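2026年10月18日 星期日

收纳筐任务,接着上次的记。

先把问题写在前面,免得又跑题:这套双臂能不能替人收桌子。不是演示视频里的那种收,是家里吃完饭、车间里下了班,桌上剩几样东西,瓶子归瓶子,罐子归罐子,该进筐的进筐,人不用在旁边盯着。二月份开题时写的目标就是这一句,到现在没改过。

今天只做了“入筐”这一段。流程:左臂从瓶子根部夹住,提起,越过筐沿,放下,松爪,回零位。右臂待命,瓶子倒了由它扶。策略用的是Hareo分支上训练出来的那一版,数据集里一共3405条示教,剔掉标注有问题的之后剩2412条。剔掉的多半是松爪时刻标早了,瓶子还没过筐沿标签就已经跳到“放下”。这类错误看视频不容易发现,要对着夹爪开度曲线一条一条看。

遥操作那边换了Odon的主手,手感比原来的轻,示教的人说手腕不酸了,但轻也有坏处,末端抖动会原样录进去。滤波参数先照旧,下周再调。

上午调夹取高度。夹爪位置偏高的时候,合爪会把瓶身捏瘪,瓶子一软,爪面就打滑;偏低的时候爪尖擦桌面,电流会跳一下,保护阈值设得紧,一跳就停。最后把高度定在两者之间,合爪速度降了一档。透明瓶子的深度还是不准,深度图上瓶身中间是个洞,只有瓶盖那一块可信。现在的做法是先认瓶盖,再按瓶型往下推瓶底的位置。换一种没见过的瓶子,这个办法就要重新量,所以它算不上解决,只能算绕开。

带孔的筐也麻烦。侧壁那些小孔在点云里忽有忽无,规划器有时把筐壁当成可以穿过去的空当。暂时在场景里手工放了一个长方体代替筐,筐一挪就得重放。家里的筐不会固定在一个地方,这一条要记到待办里。

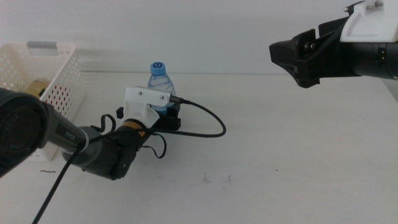 这离替人收桌子还差得远,看完上午的记录,Msimang回了一段话:瓶子站得好好的,筐就在旁边,桌上又没有别的杂物,这种条件下人闭着眼也能收。真要比,应该拿刚吃完饭的桌子来比,有汤水,有纸巾,有半瓶没盖盖子的饮料。还有一点,人收桌子的时候会顺手判断这瓶还喝不喝,机器现在一概当作要收,这在家里是要挨骂的。

这段话我基本同意,原样抄在这里。不过分两头说。

家务那头,确实早。桌面干净、物品直立、种类少,这三个条件去掉任何一个,现在的策略都不敢放手让它跑。尤其是没盖盖子的瓶子,夹爪一用力水就出来,桌上还有好几根线缆,这个实验在做好防水之前不安排。“还喝不喝”的判断,视觉上能做一部分,比如看液面高低,可是主人的意思光看瓶子是看不出来的,恐怕得让人说一句,或者给个固定区域,放进去的才收。我倾向后一种,简单。

车间那头,我觉得没那么远。工位上的东西种类有限,摆放有规矩,筐的位置可以用定位块固定,下班后也没人在旁边催,慢一点没关系。Hitine那边的装配工位就是这种情况,他们要的是把空瓶、空罐从台面上清走,允许失败,失败了停在原地亮灯就行。这样的要求,眼下的系统改一改可以去试。要改的主要是失败检测:现在瓶子滑脱了,程序并不知道,照样走完剩下的动作,空爪在筐上方张开一次,然后报“完成”。这个必须先修,否则去现场丢人。

下午把失败检测的第一版写了,用合爪后的开度判断,开度小于设定值就认为没夹到,原地张爪,退回,重试。重试上限设为2次,再不行就停。拿软瓶试,有误报:瓶子捏瘪了,开度跟空爪差得不多。需要加上电机电流一起看,还没加。

线缆要重新理。腕部转到大角度时,细线会绷紧,上次拔脱过一个接头,丢了半天数据。今天先把动作范围限小了,权宜之计。理线最好两条臂一起做,用同一种走法,以后换人接手也看得懂。

另外关于速度。有人问过比人慢多少,我没有专门测,也不打算现在测。成功率没稳住之前,速度写进报告只会引起误会。

待办:
失败检测加电流判据,软瓶、硬瓶、金属罐分开标定。
筐的位姿改成自动识别,先贴标记,以后再去掉标记。
腕部走线重做,做完恢复动作范围。
补录倒放瓶子的示教,分4组,每组换一次灯光。
跟Hitine确认台面尺寸和允许停机的时段。
剔除数据的原因列表发到组里,示教的人都看一遍,松爪时刻以后统一按“过筐沿之后”标。

训练任务已经挂上,明早看曲线。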